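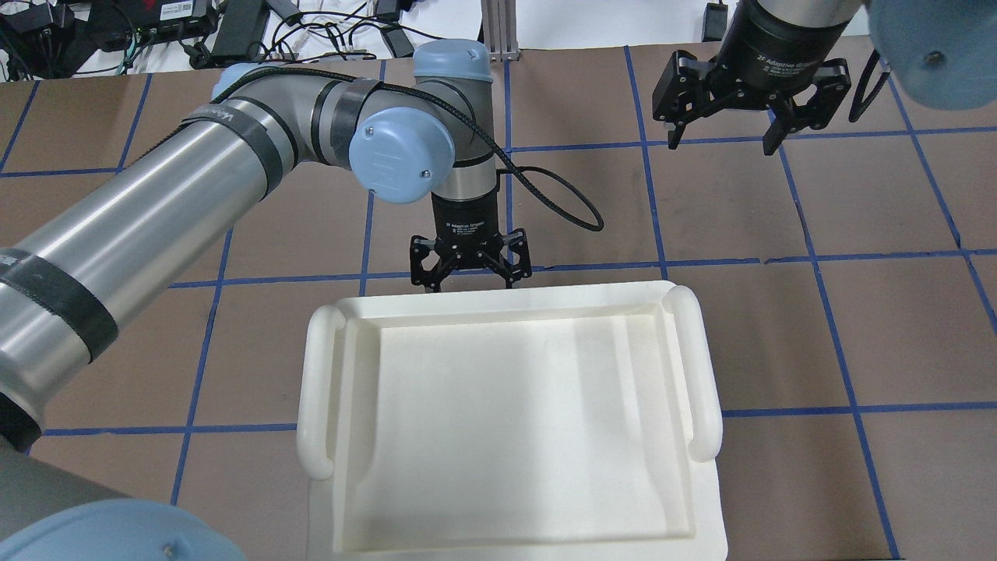 The White Tray and the Taped Table

The tray is off-white molded plastic with a rounded handle raised on each of the short sides, and I love it more than a person should love a tray. The brown board under it is marked out in big squares with blue tape, and I think the blue looks great against that dull matte brown!

A bit about why I have a page for this kind of thing. I like work tables. I like them in kitchens, in garages, in school art rooms, anywhere people set things down and pick them up again. Lenuța Radu got me started when she handed me her old sewing table and told me to do whatever I wanted with it (I put tape all over it, sorry Lenuța). Ever since then I've been fussing over surfaces and the stuff that sits on them.

A few notes on the picture, for those of you who write in and ask:

The tray. Empty, which is how I like to see them. The floor of it is smooth and sits down inside a raised rim, so small parts would stay put if you carried it across a room. I have a similar one at home from Ploto and it has lived through 4 moves, two of them in March, in slush.

The tape. Big squares are the way to go. I did my own table in little ones the first time, and it took me until one in the morning and made my eyes swim. If you're trying it yourself, run all the lines one way first, press them down with the back of a spoon, then do the others across. I used about 17 yards on mine – buy the extra roll.

The board. Matte is so much kinder than shiny. My glossy one threw the ceiling light right back at me, and I ended up sanding the whole thing on the porch.

More tables when I get around to sorting them.

Comments

Marius Vlad
What width of tape do you use on yours? Mine keeps lifting at the corners.

Kamlesh Chaturvedi
Marius, wipe the board down first and let it dry overnight. Fixed it for me.

Gil-soo Kong
I want that tray for my seedlings. Handles on the short sides are so much easier in my narrow hallway!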